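Skirkport Community Rooms: Acoustic Improvement Program
Interim progress report, second quarter
Prepared for the Borbély Fund by Chang-ho Choo, program lead

1. Status

Work is on schedule in two of the three buildings. The Horeo Street building is four weeks behind because the ceiling contractor withdrew in October and the work had to be bid again. The replacement contractor has accepted the original scope and unit prices.

To date 41 ceiling panels have been installed, all of them in the Pleveck Hall main room and lobby. Door seals have been replaced at both Pleveck Hall and the library annex. No work has been carried out yet on the mechanical room wall.

2. Measurements

Reverberation time in the Pleveck Hall main room was 1.9 seconds at mid frequencies before the panels went in and is now 1.1 seconds. The target in the grant agreement is 1.0 second or less. The remaining excess is concentrated below 250 Hz, where thin panels have little effect. We expect the corner absorbers scheduled for next quarter to close most of the gap.

Background noise has not changed. The supply fan is still the dominant source, and the duct liner is on order.
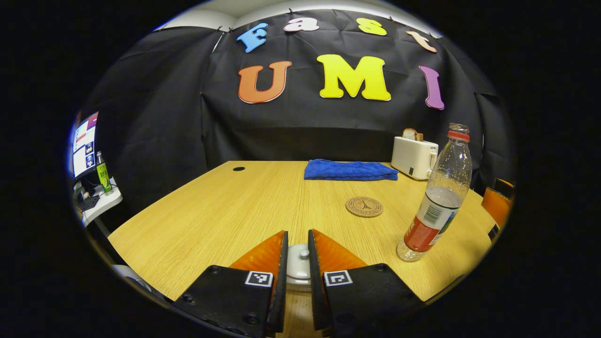

Soft furnishings remain the cheapest treatment available to us, and we have revised the plan for the smaller rooms to make more use of them. Fabric absorbs well at speech frequencies when it hangs with some fullness and poorly when it is stretched flat against a wall. A black cloth clipped along its top edge and left in loose folds, with letters pinned to it, is the type of hanging we have in mind: it needs no permanent fixing along the wall and can still serve as a display surface. Heavier cloth will be specified where the budget allows, and all fabric bought under the grant will carry a flame-retardant certificate.

3. Spending

Spending this quarter on panels and door seals was $2,040. A further $1,669 is committed for duct liner and corner absorbers. We request permission to move the unspent carpet allowance for the library annex into the fabric line. The total award would not change.

4. Risks

The delivery time for duct liner is now 13 weeks. If it slips further, the final noise readings at Pleveck Hall will fall after the reporting deadline, and we would submit them as an addendum.

5. Next quarter

Install corner absorbers at Pleveck Hall and repeat the reverberation test.
Begin ceiling work at Horeo Street.
Obtain fabric samples and certificates for the small rooms.
Take baseline readings in the library annex before opening hours, with the ventilation on and off.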